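Student project report
Posted 18/01/2024 by the Clingate project group

We were told that more demonstrations would fix our policy. We are not convinced. Since September we have gathered 412 episodes in simulation, all on the kitchen counter set, and threw out 200 of them before training. Most of those had the operator hesitating over the object for so long that the learner would have copied the waiting.

Of the 212 left, 192 were collected by the same person. So what did the model learn, the task or one student's habits? The Plokia score can't tell us, and we doubt it was built to. Our 3 training runs disagreed with each other more than we like.

Clutter is another worry. A counter with bread, bottles and a spoon on it looks varied, but the objects come from one small library, and a rendered cucumber doesn't roll like a real one.

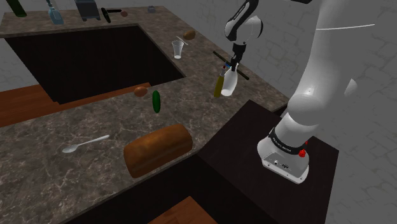
Before anyone adds episodes, we want a second operator and a held-out set of layouts.

Contact: Clingate project group | © 2024 | Back to top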